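Zindley opens autumn registration for garden fruit scheme in Valtasstead and Wurkcombe

Press release
2021-08-20
For immediate use

Zindley, the local food charity, has opened registration for its autumn garden fruit scheme. Households in Valtasstead and Wurkcombe with more apples, pears, plums or quinces than they can use are invited to put their names forward, as are schools, day centres and lunch clubs that would like to receive fruit during the season.

The scheme gives people with fruit trees a simple way of passing on their surplus. Last season 1,753 households took part, either by giving fruit or by collecting it. This year the charity will run three collection points, two in Valtasstead and one in Wurkcombe, and the opening hours of each have been extended into the early evening so that people can call in after work.

The autumn scheme is supported by a grant from the Mahmoud Fund, which makes awards to food and gardening projects in the district. The grant covers crates, transport between the collection points and the printing of a new guide for tree owners.

A spokesperson for Zindley said: "Many of the gardens in Valtasstead were laid out with at least one fruit tree, and the trees are often older than the houses' present owners realise. In a good year a single pear tree will give far more than one family can eat. We are grateful to everyone who has taken the trouble to pick, sort and carry fruit to us in past seasons, and we look forward to welcoming new households this autumn."

How the scheme works

Tree owners register once, stating the kind of fruit they expect to have and the weeks in which it is likely to be ready. Fruit may then be brought to any collection point during opening hours. It should be picked by hand where possible and free of deep cuts or rot. Small marks, uneven shape and russeting are perfectly acceptable. Windfalls are taken separately and are used for juice and chutney.

Fruit for households is offered on open shelves, and visitors are welcome to choose what they need. There is no charge and no form to complete. Those collecting on behalf of a group are asked to give two days' notice so that a crate can be set aside.

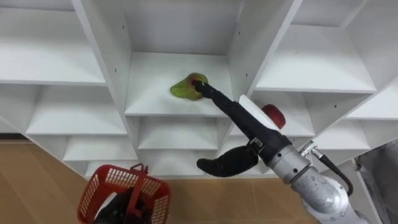
A green pear with a reddish-brown blush, on an open white shelf.

Owners who are unable to pick their own fruit may ask for a visit from the harvest team. The team carries its own ladders and long-handled pickers and will take trees of ordinary garden size. It cannot prune trees, remove branches or work near overhead cables. Visits are arranged in the order in which requests are received, and early registration is advised for anyone with plums or early pears.

Advice on pears

The charity receives more questions about pears than about any other fruit, and the new guide gives them a section of their own. Most pears are best picked while still firm and ripened indoors. The usual test is to lift the fruit gently in the palm and tilt it: if the stalk parts easily from the spur, the pear is ready to be picked. A pear left on the tree until it feels soft will often have begun to turn brown at the core.

Early varieties keep for a short time only and should be brought in within a day or so of picking. Later varieties can be kept in a cool, dark place and brought into a warm room when wanted. Fruit should be laid in a single layer, without touching, and looked over regularly. Pressing lightly beside the stalk gives a better idea of ripeness than pressing the side, which bruises easily.

Cooking pears, including many of the older kinds found in Wurkcombe gardens, may never become soft enough to eat raw. They are nevertheless welcome, and are especially useful to the lunch clubs. Donors who know that a tree bears cooking fruit are asked to say so on arrival. Where the variety is not known, staff will place the fruit with the cooking pears unless it has been tasted.

Shelves and storage

Zindley recommends open shelving for anyone storing fruit at home in quantity. Air should be able to move freely, and surfaces should be smooth enough to wipe down between batches. Apples and pears are best kept apart from each other and well away from onions, potatoes and anything with a strong smell. Shelves should stand out of direct sunlight.

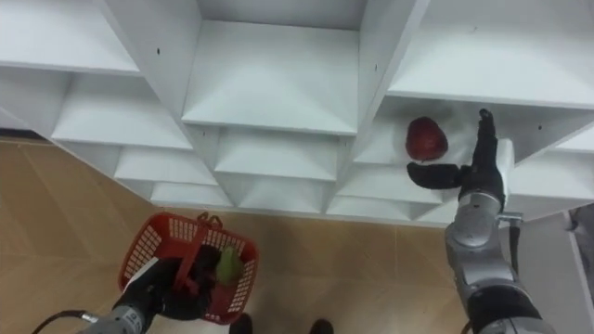 White open shelving and a wood-toned tiled floor.

Lower compartments tend to be cooler and suit the fruit that is to be kept longest. Fruit intended for eating within the week can be placed at eye level, where it is more likely to be noticed and used. The guide includes a page for recording what has been put away and when, together with 20 recipes contributed by households who took part last year. These include pear and ginger jam, baked quince, plum batter and a spiced apple pickle that needs no special equipment.

Schools and community groups

Schools may register for a regular crate of mixed eating fruit throughout the autumn half term periods and up to the end of the season. Each crate comes with a short sheet for pupils naming the fruit inside, where the variety is known, and the part of the district in which it was grown. Day centres and lunch clubs may choose between eating fruit, cooking fruit or a mixture.

A number of school groups have also asked for help in planting trees of their own. Zindley will hold a grafting and planting day in Wurkcombe in March, when young apple and pear trees on small rootstocks will be available to registered groups. Details will be sent to schools after the close of the autumn season.

To register

Registration forms are available from all collection points and from Valtasstead library. Completed forms may be handed in at the library desk or at any collection point. Households that took part last year need not register again, but should let the charity know if their address or the number of trees has changed.

Copies of the guide are free of charge. A large-print edition can be requested.

Notes to editors

Zindley is a food charity working in Valtasstead, Wurkcombe and the villages between them. Its work includes the garden fruit scheme, cookery classes and a seed exchange held each spring.

The Mahmoud Fund awards grants for growing, cooking and sharing food. Applications for its next round open in March.

Interviews and visits to the collection points can be arranged through the Zindley press office.

Ends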